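Home | Issues | Methods | About
Search this site Go
February - by the Skiritz group

3.2 Collecting the demonstrations

We recorded 200 demonstrations of the bun task at the Brirnik site, out of 226 attempts. Prior work treats a count like this as a measure of coverage. We doubt it. The table, the steamer and the lid stayed the same throughout, so the set may teach one kitchen very well and little else.
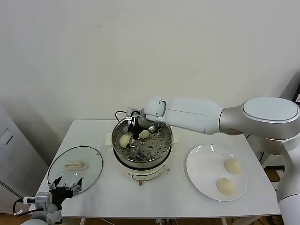
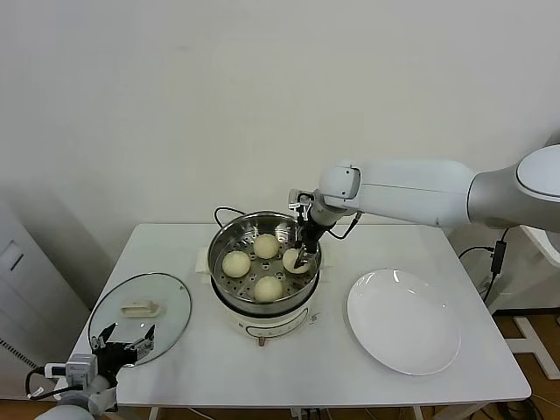
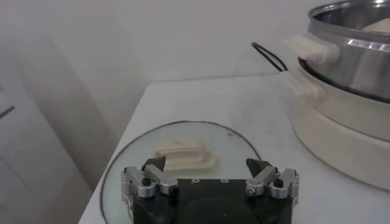 Figure 4. Bun task, two views from head height and one from the wrist.

Labels came from the Shokri tool, which marks a grasp whenever the fingers stop closing. That rule is weak for soft dough - a bun can give way long after contact - and we relabeled 55 episodes by hand. Whether the rest are clean we cannot say. The Rokar baseline was trained on the same labels, so its lead in Section 4 should be read with care.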